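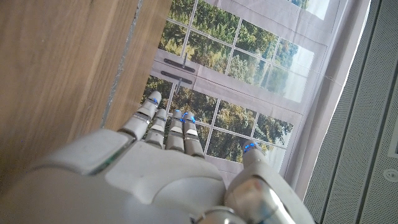
One early user of these files wrote to ask why the iron values for Llanos stop in March, and the answer is that the clinic there changed labs. Results from the new lab are not included.

Primville Childhood Anemia Screening Data
Read me, version 11

What is in the set
Blood test results from routine checkups of children between one and five years old at three clinics: Primville, Sorkden and Llanos. There are 3289 rows, one per visit. A child seen twice has two rows with the same child code.

Columns
child_code: random code, not tied to any clinic record
clinic: P, S or L
age_months: whole months at the visit
hb: hemoglobin, in g/dL
ferritin: in ng/mL, blank if not tested
milk: cups of cow's milk per day, as told by the parent
supplement: yes, no or blank

Missing values
Ferritin is blank in 204 rows. Blank does not mean normal. The milk column was added to the form late at Sorkden, so early visits there have no entry.

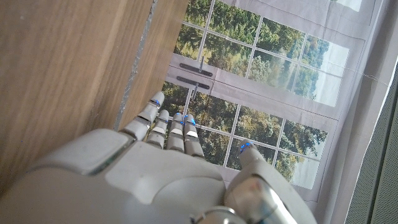
A reader of the last version objected that parents guess at milk intake and that the column should be dropped. We kept it. Treat it as a rough measure and do not build cutoffs on it. Any value over 11 was set to blank.

Known problems
Finger-prick and vein samples are mixed in the hb column, and the forms did not record which was used. Ferritin goes up during an infection, so a child with a cold can look better supplied with iron than he or she is. Ferritin values above 300 were checked against the paper forms and left as they were.

Use
Free for research and teaching. Not for deciding the care of any one child. Please do not try to match codes to families.

Changes
27 Dec 2024: duplicate rows from Sorkden removed, age_months corrected for Primville. The Driltildale pilot visits are now in a separate file, with the same columns except supplement.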